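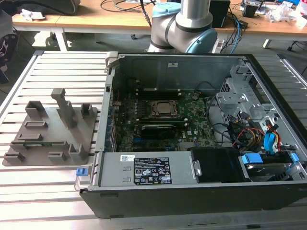 The Birkex gripper kit costs 3,883 dollars, and for that you get two jaws, two pads, a driver and a manual that uses the word "gentle" more often than I'd like. I bought it for memory swaps on old office towers. A tower goes on its side on the slatted table with the panel off, the gray fixture plate sits to its left, and the arm moves thin circuit boards between the two. The memory slots are in a row above the processor, with a black cable looping over the motherboard for anyone who thought this would be easy.

**The fault**

After 50 cycles, the grip force reading froze. The jaws kept closing and the software kept reporting a perfect hold, right through the moment a memory stick went *crack*. Birkex promises a force cutoff. Mine was cutting off at whatever number it had last enjoyed.

Syafiqah Khoo, who wrote our test script, pulled the log: 52 identical readings in a row. Real sensors wobble. She added a check that stops the arm if the value doesn't change during a close, and I'd call that the best feature of the kit, except it didn't come in the box.

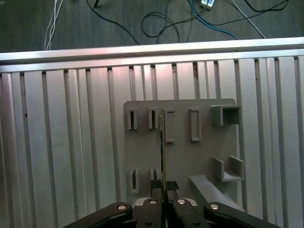 The pads are good, I'll give them that. They're textured and they hold a board by its faces without chewing it, provided the force is under control.

Support told me to update the firmware. I did, in October, and the freeze now takes 1,000 cycles to show up.

**Verdict**

Two stars. Yusri Pattinasarany runs the older Rikard kit, with uglier software and no cracked boards so far. If you already own the Birkex, write the check yourself and keep a hand near the stop button.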